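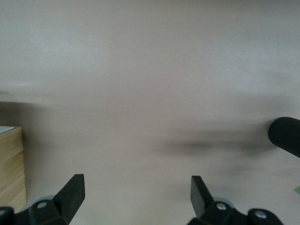

A pale matt surface with a soft shadow across it, and a light wooden block at the far left.

How to get a matt finish on an old table top without buying the whole shop

Most guides to painting furniture are written by people with paint to sell. I have done 19 tops over the years, mostly kitchen tables and desks, and I have stopped believing about half of what the tins say.

What you need
Sugar soap
Sandpaper, 120 and 240 grit
Primer
Matt furniture paint
A foam roller and a tray

1. Wash the top twice. Polish hides in the grain and paint hates it. "No prep needed" is printed on the Plulier tin, and I tried it once, in January. It peeled by Easter.

2. Sand with the 120 until the shine has gone. You don't have to reach bare wood, whatever the forums tell you. Wipe off the dust with a damp cloth and let the top dry.

3. Prime. One coat will do on pale wood, two on anything dark or orange. Gatness sells a special primer for tables at a special price. I couldn't tell it from their ordinary one.

4. Roll on the first coat thinly, working along the length. Wait 6 hours, even if the tin says two — paint that feels dry can still drag under a roller.

5. Rub over lightly with the 240, wipe, and put on the second coat.

6. Check it with a lamp held low to one side. Ridges and drips show up far better that way than under a ceiling light.

Do you need a wax or varnish? On a desk, perhaps. On a dining table, yes, and expect it to add a bit of sheen. I have yet to meet a "dead flat" varnish that was — Ogura came closest, and it still marked under a hot mug.

Leave the table alone for a fortnight before you put anything heavy on it. Madement claims its paint is fully hard overnight. Press a fingernail into a hidden corner the next morning and see what you think.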